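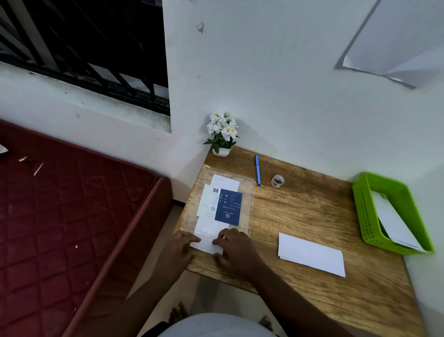

Figure 1. Papers being placed together in a clear sleeve at the desk. Tape, pen and basket tray within reach.

Household Papers Project: progress report to the Dunton Fund
Prepared by Alun Morgan, 21st June

1. Purpose of the work

The grant pays for home visits in which a household's loose papers are sorted, grouped and put into clear plastic sleeves. Each sleeve holds the papers for one purpose, such as an identity check, a tenancy or a school place. The work began in January. This report covers the period from then to the present and replaces the short note sent with the first claim.

2. Method

Visits are made by Cauã Tavares or by me. All sorting is done in the home, on whatever desk or table the household uses, and no original leaves the premises. The order of work is as follows.

Loose papers are first collected in an open tray. A perforated plastic basket tray of the sort in Figure 1 is suitable, as papers can stand in it on edge and be read without being lifted out. Envelopes are opened only by the householder.

Papers are then divided by purpose and laid in the sleeve with the largest sheet at the back. Cards go in front of the sheet and booklets in front of the cards. The sleeve in Figure 1 follows this order: a white sheet, a card with a barcode near its top edge, and a dark navy booklet over both.

Torn sheets are mended with clear tape on the back only. Tape is not applied to cards, seals or barcodes. Notes are written on a separate slip in blue or black pen, never on the document.

3. Progress against targets

The agreed target was 97 sleeves by the end of the period. That target has been met. We had allowed two visits per household, and most were finished in that number. In 6 households a third visit was needed, in each case to wait for a replacement document.

Of the stock of 2000 sleeves bought from Hustari, the greater part remains in store. The minimum order was larger than we required, and the surplus will carry over to the next period without further cost.

4. Problems met

4.1 Overfilling. A sleeve holding a booklet as well as several sheets becomes thick at one end and the papers slide towards the opening. We now limit each sleeve to one booklet. Strips and slips longer than the sleeve are to be folded once, or placed in a second sleeve if a fold would cross printed text.

4.2 Hidden text. Where a booklet lies over a card, part of the card cannot be read from the front. Some offices want to read the card without opening the sleeve. Cauã has tried placing the card facing outwards at the back, with mixed results, and the order in section 2 stands for the present.

4.3 Storage. Sleeves left flat on a desk tend to collect other papers on top of them. The Šimek box files tested in the spring hold the sleeves upright but are too deep for most shelves. The shallower Denano file fits, and costs more.

4.4 Work surface. Desks are often small and already in use. A clear area the width of two sleeves is enough if the tray is kept to one side. Householders are now asked beforehand to clear that much.

5. Spending

Spending on materials is within budget. Travel is slightly over, owing to the third visits noted above, and the difference has been met from the materials line as permitted under the grant terms. Receipts are held on file and can be sent on request.

6. Next period

A one-page printed guide will be left with each household, giving the filling order and the rules on tape. We ask the Fund to approve the purchase of five Denano files for trial. A decision is needed before the next round of visits is booked.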